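How a Robot Writes a Number
Clirik Club Pages for Young Builders
Nov 16, 2021

A robot arm does not know what a number looks like. It knows where its joints are, and it can move them. To write on a whiteboard, it needs a list of places to go and the order to visit them in. Making that list is the fall project of the Wondura Robot Club.

The club has two teams, Lundix and Kamolrat. Each team must get the arm to write every digit from 0 to 9 with an ordinary dry-erase marker.

Points on a grid

Each place on the whiteboard gets two numbers. The first, called x, says how far across the point is. The second, called y, says how far up it is. A pair of numbers like this is called a coordinate. Maps and board games use the same idea.

Straight digits are short lists. A plain 1 needs only a top point and a bottom point. The arm moves to the first, lowers the marker, moves to the second, and lifts.

Curves are harder. The program moves the marker in straight lines, so a curve has to be built from many short ones. If the points are far apart, the curve has corners. If they are close together, the corners become too small to notice. Team Kamolrat wrote its first 8 with 100 points. The final list had 361, and the arm took longer to get through it.

The third number

A marker also has to move toward the board and away from it. This direction is called z. When z is too large, the tip stays in the air and leaves no line. When z is too small, the tip is pushed into the board and the felt gets squashed.

The gap between those two cases is small - roughly the thickness of a coin. Boonsong Intarasuk, who coaches Team Lundix, has students find it by lowering the marker in tiny steps and stopping at the first dot of ink. They write that z value down and use it for the whole digit.

Why start with a 6?

The 6 tests several things in one stroke. There is a long curve going down, then a loop that has to come back and meet the line. If any point in the loop is wrong, the shape shows it.
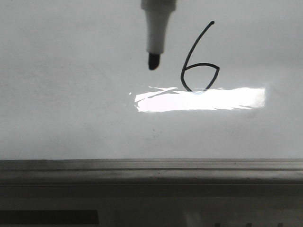

A handwritten 6 on the whiteboard, with the marker tip just above the surface. The loop has a sharp corner on its right side.

A corner in a loop is a clue. On a robot's digit, the first thing to check is the spacing of the points on that side. Add 2 or 3 more between the ones already there, run the program again, and compare.

Try it without a robot

You need graph paper, a pencil, and a partner.

Draw a digit on the graph paper without showing it. Write down the coordinates of points along the line, in order. Add the word UP wherever the pencil should lift.

Read the list aloud. Your partner marks each point and joins it to the last one with a straight line. Then put both papers side by side. Inger Bjarnason's group does this with a 5 first, then a 3.

Words to know

Coordinate: a set of numbers that gives a position.
Stroke: one line made between lowering the marker and lifting it.
Waypoint: a point on the list that the arm must pass through.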